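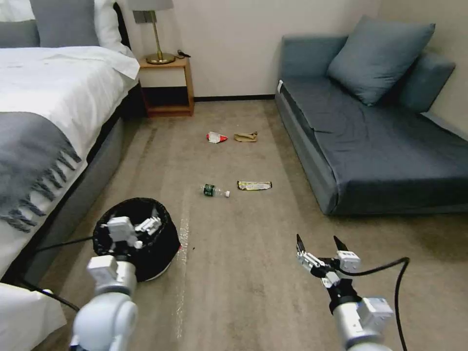 Trash, linens and other things guests ask me

I get the same handful of questions before almost every stay at the Gonness rooms, so I finally sat down and typed up my answers. If yours isn't on the list, just message me!

Do I have to clean before I leave?

Nope. Please get the wrappers and bottles up off the carpet and into the black bin, and that's plenty. I vacuum the whole room after every checkout anyway (under the bed too, where I once found 23 hair ties).

Do you recycle plastic bottles?

Yes! Leave them standing by the door with the caps on and I'll take them down. Brundville has a deposit machine, and Kwesi Dankwa next door collects them for the kids' soccer team, so they really do get used. If one ends up in the regular trash, no big deal, I'll fish it out.

What about food in the room?

Snacks are fine - I eat chips in bed at home, I'm not going to lecture anybody. Hot takeout is better in the breakfast room, which stays open until 11. Paper bags with grease on them go in the trash, not the recycling.

Where do I find more bin liners?

There's a roll in the hall closet, second shelf. Fold the edge well over the rim or it slides down inside the first time you toss in something heavy. Tie up the full one and leave it outside your door before 7 in the evening.

Is the gray throw washed between guests?

It is. I know lots of places skip that, and it drives me nuts. It goes in on cold, in a mesh bag so the fringe doesn't tangle, and then it dries flat. Please don't put it in the dryer yourself, even if you spill on it. Tell me and I'll swap it.

Can I get another pillow?

Sure, I have softer and firmer ones. Ask Olga Nieto at the desk or text me.

I stained the carpet. Am I in trouble?

No, but tell me right away! Blot it with a plain white towel, don't scrub. A spot I hear about the same day almost always comes out. If I have to call in the carpet people it's a 40 dollar charge, and I'll always check with you first.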